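Subject: Re: [Windau-owners] Painting the back rooms before winter

On Fouzia Bangash's message:

> We have 11 liters of the gray left over from the hall and I'd like to
> use it in the back rooms too. Do we need to prime first? The
> old paint in there is the shiny kind. I would also like to know if
> people take the baseboards off or just tape them.

Fouzia,

Yes, prime first. I skipped it in my own place on Desmont and the paint came away in strips when I moved a bookcase. Wash the walls, let them dry overnight, sand them lightly, then put on one coat of primer. The can will tell you how long to wait before the gray.

I leave the baseboards on. Ours are caulked to the wall and two of them split when I tried to pry them off. Tape works if you press the edge down with a putty knife and pull it while the last coat is still a little soft.

A gray wall over a white baseboard looks like this:

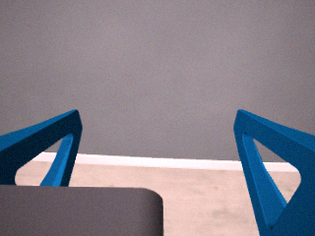 Durrani wrote to me off the list to say that gray goes purple in a room with north light, and that he would put a test patch on two walls and look at it in the morning and again after dark before opening the big cans. He also thinks a flat finish is a mistake in a hallway - it marks every time a bag brushes past.

I agree with him on the test patch. On the finish I'm less sure. Flat hides bad plaster, and the plaster in these buildings is bad.

The paint store in Dedonstead had primer on sale through December when I was last in. Bring the lid from the old can if you need more of the gray mixed.

I have 3 rollers and a long pole you can borrow. The pole sticks at the second joint, so twist it hard.

Anum Sethi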